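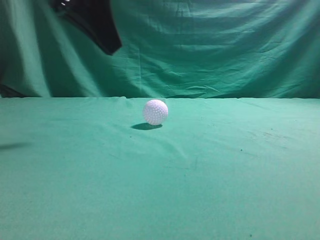

December 8, 2023

Glaze notebook, cone 6 electric, kiln 2

Opened the kiln at 100 degrees and unloaded. Mixed results. The satin white on the Starkska stoneware has crawled again, worst on the insides of the mugs where two pours overlap. The same bucket on the Angelovski porcelain is fine, with a good even surface down to the foot.

Checked the obvious things first. Bisque was the same load for both clays. All the pots were sponged and left overnight before glazing. The bucket was sieved twice through 80 mesh in the morning and stirred again before use. That leaves thickness or the clay itself. I scratched through the raw glaze on a spare mug that didn't go in, and it is much too thick at the overlap, almost 3 mm. The stoneware is thirstier than the porcelain and I had been dipping both for the same count. Should have caught that in July when the bowls did it.

For the next test:

Thin the white. Took out 390 g of slurry and added water to it until it dripped off a finger without leaving a ridge. Kept the rest of the bucket as it was for comparison. Both lids are marked.

Shorter dip for stoneware. One pour inside, turn once, empty, no second pour to fix bare spots. Touch those up with a brush.

Tiles from both clays, thin glaze and old glaze, one of each with a deliberate overlap. Tiles go on the middle shelf, away from the elements.

Venkatesh Iyengar thinks the clay content of the recipe is the real cause and wants to swap part of the raw kaolin for calcined. He may be right — the dry glaze does show hairline cracks on the stoneware before firing. I would rather change one thing at a time, so his version gets its own small batch after this one.

Firing notes: slow to red heat, then medium, 30 minute hold at the top. Witness cones on the middle shelf were bent evenly. The bottom shelf is still a little cool, with the cone tip not quite down. One prop has a chip and should be swapped before the next load.

The iron red from the Drido test came out brown on everything — leave it for now. Two mugs can be reglazed and the other crawled ones go in the seconds box.

Still to do: kiln wash on the bottom shelf, order more kaolin, label the tiles before dipping this time.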